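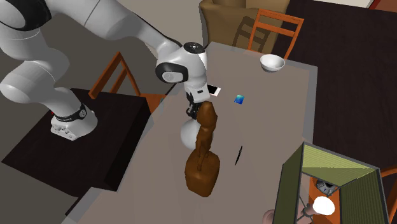 April 10, 2018

FOR IMMEDIATE RELEASE

Foulkes Gym Reopens Its Doors for a Night of Old-School Basketball

VODBERG – I've been waiting to write this one for a long time, so forgive me if I get a little carried away. The Foulkes Gym is getting its basketball back! At the end of April we're turning on the lights, pulling out the bleachers and playing the first game on that floor since the high school moved across town, and I'd love for you to be there.

If you grew up around here you already know the place. It's the brick building behind the feed store, with the rounded roof and the front steps that are a little too steep for anybody carrying popcorn. It has 3000 seats, and on a Sectional night in 1965 every one of them was taken and there were kids sitting on the stage with their feet hanging over the edge. I was one of those kids. Vodberg was down by 2 to Jernari with the clock almost gone, our guard threw one up from the corner (no three-point line back then, mind you), it rolled around the rim and fell out, and I cried all the way home in the back of my dad's station wagon. I've been told the rim was loose. I have chosen to believe it.

So of course we had to invite Jernari back. The main event is an alumni game between the two schools, with anyone who ever wore either uniform welcome to suit up. Each side will carry up to 20 players, so nobody has to run the floor for very long, and I've asked the officials to be generous with the timeouts. Warm-ups start at 6 p.m. and we'll tip off at 7. Before that, the middle school girls from both towns will play a short game at 4:30, and I'd get there early for it. I watched the Vodberg girls practice last month and they pass the ball better than most of the grown men I've played with.

A few words about the floor, as it's what people ask me about at the grocery store. It's the original maple. We had it sanded and refinished over the winter, and the old center circle has been repainted in the green and cream we had before the schools merged. The dead spot near the visitors' bench is still there. The flooring people offered to fix it and I said absolutely not, we've been getting steals off that spot for generations.

The scoreboard is new. Ilulia, the sign company out on the county road, built it for us at cost and made it look as much like the old one as they could, with the round clock in the middle and the bulbs along the bottom for fouls. The horn is the old horn. Bring something for your ears if you're sitting on the west side.

Tickets are $5 at the door or at the school office, and kids under six get in free. The money goes to the gym's heating bill and to uniforms for the new youth league, which starts practicing there in the fall. There will be ham sandwiches, pie and coffee in the lobby, and the pep band is letting former members sit in, so dig out that trombone if you've still got it. I can't promise there'll be a spare music stand.

One more thing! I'm putting together a display for the trophy hallway and I'm short on pictures and programs, especially from the Jernari side. If you have team photos, ticket stubs, letter sweaters or anything else you'd be willing to lend, please bring them by the gym any weekday afternoon. I'll write your name on the back in pencil and you'll get everything returned after the game.

Parking is in the feed store lot and along the railroad side of the building. Please leave the alley open for the team buses.

Reporters and photographers are welcome and can check in at the side door from 4 p.m. For player sign-ups, tickets or a look around beforehand, leave a message at the Foulkes Gym office and I'll call you back myself, usually in the evening.

###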